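Nalby hand grippers, the pair: review after two months of use

I bought the Nalby set in June for our small team. We teach a robot with two arms to do simple jobs with clothes, and for this we need many recordings made by people. Before, we used remote control. One person sat with the two control arms from Zotden and moved the robot from a distance. It works, but it is slow, and every new colleague needs days before the movements look natural. With hand-held grippers you go to the task yourself and do it, and the robot learns from the recording afterwards.

The price was 1685 for the pair, with the software license for the first year. This is not cheap. The Vudell pair, which I also tried at a friend's laboratory, costs less, but its jaws closed with a small delay in the trigger and I did not like it.

What is in the box

You get the left and the right gripper, the marker cubes, the cables, spare jaw pads and a printed guide. The guide is short and has some mistakes in the drawings. In mine, the left and the right cube are exchanged on one page, and I lost an afternoon with this. I wrote to the support and they answered the next morning with a correct page, so I can't complain too much.

Weight and comfort

Each gripper weighs 280 grams on my kitchen scale, without the cable. In the first ten minutes you feel nothing. After one hour you feel it in the wrist, more in the right one, where I do most of the work. My colleague Mansa Amissah has smaller hands than me and she must stretch her finger to reach the full opening. A handle with adjustable size would be my first wish for the next version.

Tracking

The position of each hand is taken from the printed codes on the cubes. When the cubes stay in view, the result is very good. When you turn the wrist far to the inside, or when a shirt sleeve falls over the cube, the software loses the hand for a moment and the recording gets a red mark. You can keep it or throw it away. From our first 446 recordings we threw away more than I expected, most of them from the first week. Then we learned to move with more patience, and now it is rare. Strong sun on the codes is also a problem, so we close the blinds before noon.

Working with hangers

Our main task is to take a hanger from a coat stand and put it back on the hook. It sounds easy. With remote control I needed many attempts, and I often pushed the stand instead of lifting the hanger. With the Nalby grippers I can come from above with both hands and feel when the hanger touches the hook, and this feeling is worth the money for me.
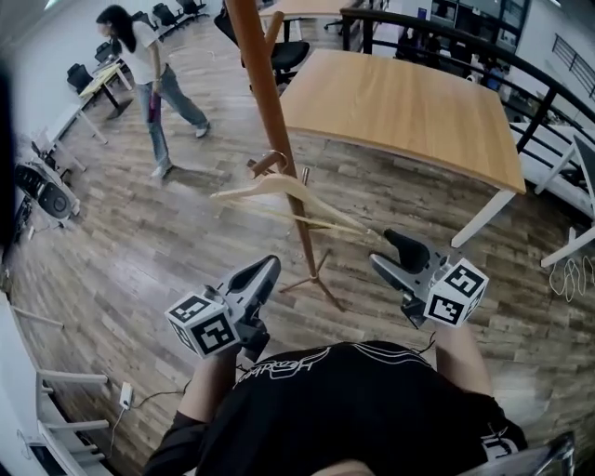
Both grippers in hand at the coat stand, with a hanger on the hook.

The black pads hold smooth wood well. They are less good with thin wire hangers, which turn between the jaws. I tried the softer pads from Bawa and they fit after a little cutting, but I can't say how long they will last.

The cable is the weak point. It is thin and I am always careful where I put my feet. A wireless version would be much better, even if it is heavier.

Would I buy it again?

Yes, for tasks on a table or at standing height. For heavy objects I would stay with remote control, where the real arm carries the load and you see at once if it is too much. Also keep in mind that a person with grippers can reach places the robot cannot reach. We made 2 sets of recordings near the floor before we checked this on the robot, and they could not be used. Check the reach of your arms first, then record.

Four stars from five. I take one away for the cable and the guide.

Contact | Copyright, all rights reserved | Back to top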